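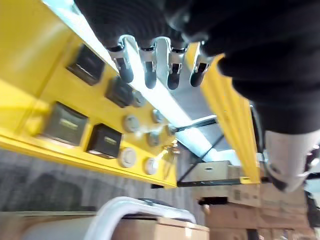
Miyuki Ogura escribió:

Hola a todos. Estoy revisando lo que nos llegó de Foketti en el último envío y me sale una duda de fondo antes de lanzar otro entrenamiento. Tenemos 2564 demostraciones, que suena muy bien, pero al verlas seguidas me da la impresión de que muchas son casi la misma: el operador entra por arriba, coge la caja que le queda más cerca y sale por el mismo lado. Mi pregunta es doble. Primero, ¿vale la pena seguir grabando con esta misma disposición de piezas? Segundo, ¿qué hacemos con los intentos fallidos? En Motell los borrábamos siempre, y yo sigo inclinada a hacerlo, pero me gustaría saber qué opináis los que estáis delante del robot todo el día.
Un saludo,
Miyuki

Querida Miyuki, querida lista:

Perdonad la tardanza y perdonad también la extensión, que ya me conocéis y sabéis que no sé escribir correos cortos. Me alegra muchísimo que alguien se haya sentado a ver las grabaciones una detrás de otra, porque es un trabajo ingrato y se aprende más en una tarde así que mirando curvas de pérdida durante un mes.

Tienes razón en lo de la repetición. De esas 2564, hay 1227 que vienen de la primera tanda, la de marzo, cuando todavía estábamos aprendiendo a manejar la mano de cuatro dedos y bastante teníamos con no aplastar nada. En aquellos días colocábamos las piezas más o menos igual entre un intento y el siguiente (¡éramos muy ordenados, para nuestra desgracia!) y los operadores, como cualquier persona sensata, buscaban el camino cómodo. El resultado es el que describes. Yo no las tiraría, pero les bajaría el peso en el muestreo y vería qué pasa.

A tu primera pregunta, entonces: con la misma superficie y las mismas piezas, sí; con la misma disposición, por favor, no. El tablero amarillo sigue dándonos mucho juego. Las cajas oscuras se distinguen muy bien sobre él, y los discos claros ya cuestan bastante más, porque la superficie brilla y desde la cámara de la muñeca un reflejo blanco y un disco blanquecino pueden parecerse demasiado. A mí me parece una dificultad estupenda para el modelo, precisamente de las que se va a encontrar cuando lo saquemos de aquí, y preferiría que no la «arregláramos» con un difusor antes de tener datos suficientes con el brillo tal cual. Lo mismo digo del cartón que asoma por detrás y de todo lo que hay alrededor del tablero. Dejadlo. Movedlo de sitio de vez en cuando, si acaso.

Lo que sí os pediría para la próxima tanda es esto:

– Antes de cada bloque, mezclar las piezas con la mano y no volver a colocarlas. Si una caja queda en diagonal o pegada a un disco, se queda así.

– Que el operador no elija el objetivo. Idrisa ha preparado un programita que lo dice en voz alta al empezar cada episodio, y así nos obligamos a ir también a por lo incómodo, incluidas las piezas doradas del extremo, que nos dan pereza a todos y que en los datos actuales casi no aparecen como objetivo.

– Bloques de nueve episodios y descanso. Ya sé que parece poco. A partir de ahí la gente empieza a hacer los movimientos de memoria, y se nota en las trayectorias, que salen limpias y calcadas.

– Anotar el nombre del operador en cada episodio, aunque sea con iniciales. En la tanda de marzo no lo hicimos y ahora me arrepiento cada semana.

En cuanto a los fallos, aquí discrepo contigo con todo el cariño. Yo los guardaría todos, separados y con su etiqueta, y entre ellos hay unos que me parecen oro puro: aquellos en los que el dedo resbala sobre el borde de la caja, el operador se da cuenta, abre, retrocede un poco y vuelve a entrar. Eso es una recuperación, y el modelo no tiene de dónde aprenderla si solo le enseñamos agarres perfectos a la primera. En las pruebas que hicimos en Jurkthorpe añadimos 100 episodios de este tipo al conjunto y el comportamiento cambió a ojos vista – el brazo dejaba de quedarse parado encima de la pieza con los dedos cerrados, que era una cosa tristísima de ver. No puedo daros una comparación seria porque cambiamos más cosas a la vez, culpa mía, pero me quedé con ganas de repetirlo bien.

Los que sí borraría son los episodios cortados por un error de comunicación o aquellos en que la cámara se congela. Esos no enseñan nada a nadie. El script de Niven detecta la mayoría comparando las marcas de tiempo de la cámara con las de las articulaciones, pero se le escapan los muy cortos, así que conviene echarles un vistazo a mano.

Una cosa más, que me pregunta siempre la gente nueva de la lista: sí, grabamos también el tramo de aproximación, desde que la mano está en alto hasta que toca. Hubo una época en que recortábamos el principio para ahorrar disco. Mala idea. En esa bajada la vista de la muñeca cambia muchísimo, los propios dedos tapan parte del tablero, y el modelo necesita haber visto eso para no desorientarse a mitad de camino.

Miyuki, si te parece, prepara tú el reparto de pesos entre la tanda vieja y la nueva, que tienes mejor cabeza que yo para eso, y yo me encargo de las instrucciones para los operadores. Las cuelgo en la carpeta compartida con el título «Recogida, septiembre de 2022», para que no se confundan con las anteriores, que siguen ahí y tienen errores. Si alguien tiene manías sobre cómo etiquetar los resbalones, que las diga ahora, que luego reetiquetar es un suplicio. Yo de momento uso «resbala», «recupera» y «abandona», y todavía no sé qué hacer cuando se empuja sin querer la caja de al lado.

Un abrazo grande a todos, y gracias por la paciencia de leer hasta aquí.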